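Urker Robotics Club - Simulator Guide for New Members
Section 5: Setting up the wrist view and your first open-hand approach

Written by Clementina Coelho. Last updated April 28, 2023.

By now you should have the simulator installed and your login working (if not, go back to Section 4 and bug Arben about it, he likes being asked). This section gets you to the point where you can look through the arm's wrist camera, move it around a room, and park it with the fingers open. No picking anything up yet! I know, I know. That's Section 6.

I wrote the first version of this in February for the four of us who were already on the team, and it was full of shortcuts only we understood. I've had another go at it. If a step still makes no sense, tell me and I'll fix it.

Before you start

You'll need a computer from the lab cupboard or your own laptop, a mouse with a scroll wheel, and the Paltum room pack. Paltum is the set of practice rooms we use for the whole competition season. Please don't use the older Ketham pack. It still shows up in the menu, but the arm sits at a different height in it and your saved poses won't carry over.

Note: The first load of a room is slow. Mine took so long I thought it had crashed and I killed it twice. Leave it alone and go fill your water bottle.

5.1 Load a room

1. Open the launcher and choose Paltum from the room pack list.
2. Type a room seed in the box. Use 11 for your first try so that everyone's practising in the same room.
3. Leave "random surfaces" ticked. We train with it on all year.
4. Click Load and wait for the status light to go green.

"Random surfaces" swaps the colours and materials on walls and furniture, so you may end up with purple wood next to marble tile next to something bright red. It's ugly and you'll get used to it. The point is that our vision code has to cope with whatever room the judges throw at it, and code that has only ever seen a nice beige room falls over the first time the walls change.

5.2 Switch to the wrist view

1. Press V until the view label reads Wrist.
2. Check that both fingers come up from the bottom of the window. If you can only see one, press R to reset the camera mount.
3. Press O to open the hand all the way.
4. Tilt the wrist up slowly with the scroll wheel, one click at a time.

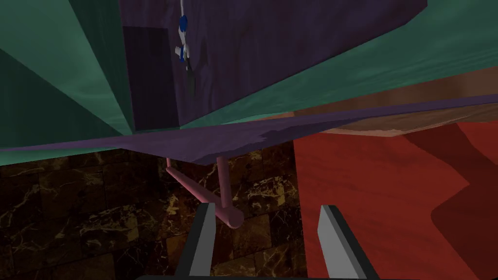

Once you've tilted up, stop and work out where you are before touching anything else. Looking up at furniture from underneath is confusing, and big flat shapes overhead can fill half the window and make it hard to tell what's close and what's far. My trick is to find one thin thing, like a rod or the edge of a shelf, and nudge the arm sideways a little. Close things slide across the view quickly and far things hardly budge. Arben Kolev does it by reading the joint numbers, but he's been at this for years and I still have to look.

Caution: Don't drive forward while the wrist is tilted up. "Forward" follows the hand, so you'll be going up as well, and if there's a plank or a rail over you the arm will hit it. The simulator gives you a collision penalty of 8 points for that, and it doesn't care that you're new.

If you do get tangled under something, here's how to back out:

1. Take your hand off the mouse.
2. Press B once. The arm retraces its last move at slow speed.
3. Wait for it to stop, then press B again if you need to.
4. Level the wrist before you carry on.

Mashing B doesn't make it go faster. It just queues up moves, and then you get to sit there and watch all of them.

5.3 Practise the open-hand approach

The approach is the bit before a grasp, where the hand is open and heading for its spot. It sounds dull and it's where we lose most of our points. For this exercise you don't need a target, so pick any clear patch and treat it as the goal.

1. Level the wrist, then point the fingers at your patch.
2. Set the speed slider to Slow.
3. Move in short taps and let the arm settle after each one.
4. Stop when your patch is centred in the gap between the fingers.
5. Press S to save the pose and give it a name with your initials at the front.

Check the gap before you save. You want both inner faces of the fingers in view and clear background between them, with nothing sneaking in from the side.

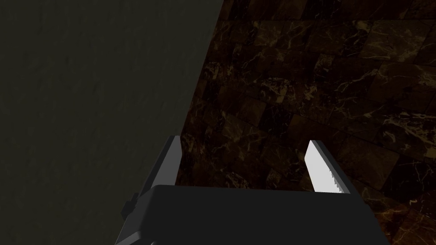

Figure 5-2. Wrist view with the hand open, dark marble tiles showing between the fingers.

Note: One finger may look shorter or brighter than the other in your window. That comes down to the view angle and the lights, so don't start fiddling with the finger settings to even them up. I did exactly that in my first week and spent an afternoon putting it all back.

5.4 Save your run

1. Press Esc and choose Save Run.
2. Put the file in the Mughal folder on the club drive (that's our practice folder, named after a restaurant, long story).
3. Add a line to the run log with your initials, the seed and the number of penalties.

Keep runs under 1,000 steps. The replay tool will open longer ones but it gets very choppy, and I'm the one who has to scrub through them before our meetings.

Don't delete your bad runs either. We get more out of a messy one at review time, and mine are all in there if you'd like a laugh.

5.5 If something's not right

View is black: the camera is probably inside a wall. Press Home to send the arm back to its start pose.

Fingers won't open: check the hand lock in the side panel. It switches itself on after a collision.

Saved pose won't load: you're likely in a different seed, or you've opened Ketham by mistake. Reload Paltum with the seed you wrote in the log.

Scroll wheel tilts the wrong way: tick Invert Wrist in the settings. Please untick it when you're done if you're on a lab computer.

Next up is Section 6, Closing the Hand. Do the approach exercise in two more seeds first, and bring your saved poses along to the next meeting.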